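Sorters wanted for the Kernis toy and parts library

Hello! I run the back table at Kernis, which some of you will know as the place on the corner where you can borrow a board game, a train set or a box of bricks for a month and bring it back with most of it still there. It's the "most of it" that brings me here. We've got 144 sets out on loan at the moment and a mountain of odds and ends that came home in the wrong box, and I'm looking for 2 people to help me sort through it all from February.

It's paid (not a fortune, but paid), it's mornings only, and you'd be done by one o'clock. You'd sit or stand, whichever your back prefers, and take mixed bits and put them where they belong. Some of it goes back to its set, some goes to spares, and some is a single sock that belongs to a child I will probably never meet. We work by coloured bins and I'm quite fussy about it, so if you're the sort who rearranges the cutlery drawer at other people's houses we'll get on very well.

You don't need experience. You do need decent eyesight for small things (glasses are fine, I'm blind as a bat without mine), a bit of patience, and hands that don't mind picking up the same sort of piece over and over. Tea and coffee are on us and the radio is up for negotiation.

The bins are plastic, they live on the white table along with a little cup, and I've grown very fond of the blue one.

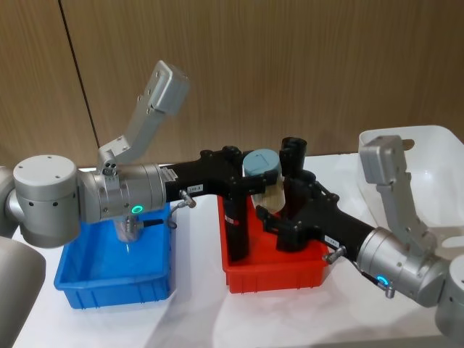
Darren Tunstall wrote back to my last notice asking whether the work gets dull, and whether you could swap jobs halfway through the morning if it did. Yes to both, Darren! There's always a stretch before eleven when it drags a bit, and then you can go on to checking the lists, mending box corners or bagging up spares — I do the corners myself when I need a sit down. He also wanted to know if he could bring his own cushion, and he's welcome to.

Réka Gulyás will show you how the lists work on your first morning, and she's much better at explaining them than I am. After that you'd mostly be with me.

If you fancy it, drop a note through the door or leave your name at the counter with Clive Furnival, and say which mornings suit you. No CV please, a few lines about yourself will do. I'd like to have both people settled before the end of January, so don't sit on it too long.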